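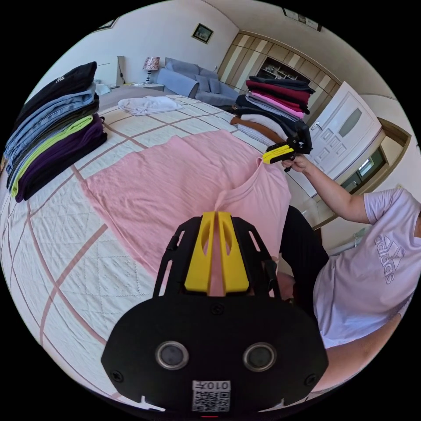 Handgreifer mit gelben Fingern am rosa T-Shirt

Werkstattgemeinschaft Sonville – Protokoll der Sitzung im Dezember 2021

TOP 1: Stand Eigenbau Flirkard
Zwei Handgreifer sind montiert. Die gelben Finger bleiben vorerst in der jetzigen Form. Bisher liegen über 800 Aufnahmen vor, 52 davon ohne brauchbare Zeitstempel. Diese werden nicht ausgewertet.

TOP 2: Aufnahmen Wäsche
Ablage für T-Shirts: flach, Kragen frei zugänglich. Der zweite Greifer wird von oben an den Kragen geführt. Die Reihenfolge der Faltschritte ist noch offen – Vorschlag zur nächsten Sitzung.
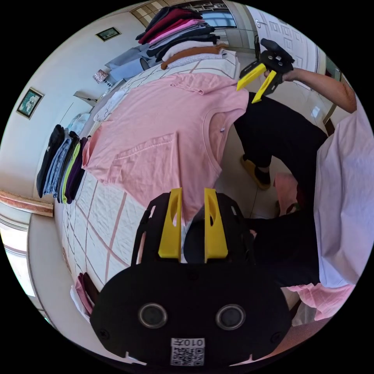
TOP 3: Software Flirkgate
Der Abgleich der beiden Greifer driftet nach 6 Minuten. Beschluss: Neustart vor jeder Serie, Fehlersuche bis März.

TOP 4: Material
Bestellung der Schrauben und Kabel bei Vuorinen genehmigt. Ersatzfinger werden zurückgestellt.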